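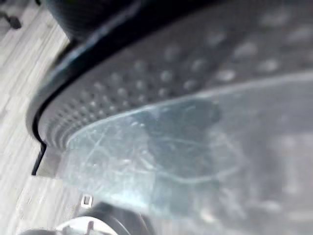

Wrist camera view: scratched clear plastic close up, with the gripper at the bottom.

Drovaris rents its household arm with a wrist camera and a promise that it can work among ordinary things in an ordinary home. I have had the Levura package for 19 days. My view is that the arm is good, the camera is adequate, and the pricing is wrong.

Clear plastic is the hard case for any of these machines. Through the wrist camera a transparent part goes soft and hazy, and whatever lies behind it shows through. Scuffs help a bit, as they catch the light and give the software an edge to work from. A person feels for the edge and gets on with it. The Levura slows right down, and in my kitchen it asked for help more often than I liked.

I don't hold that against it. I do object to paying for the help. The base plan is $1168 for the season and covers 3 remote assists a month. After that you buy the Moura add-on, and the total comes to almost $2000. The customers with the most awkward household goods pay the most, and the company gets their difficult footage as well.

Prestuleo, the smaller competitor, has a slower arm and an uglier app, but assists are included. I think that is the fairer arrangement. If a firm sells a robot for the home, clear lids and scratched covers are part of the job, and the price on the brochure should cover them.

I've asked Drovaris to change my plan. Their reply says new terms are under review in February.

2021-02-13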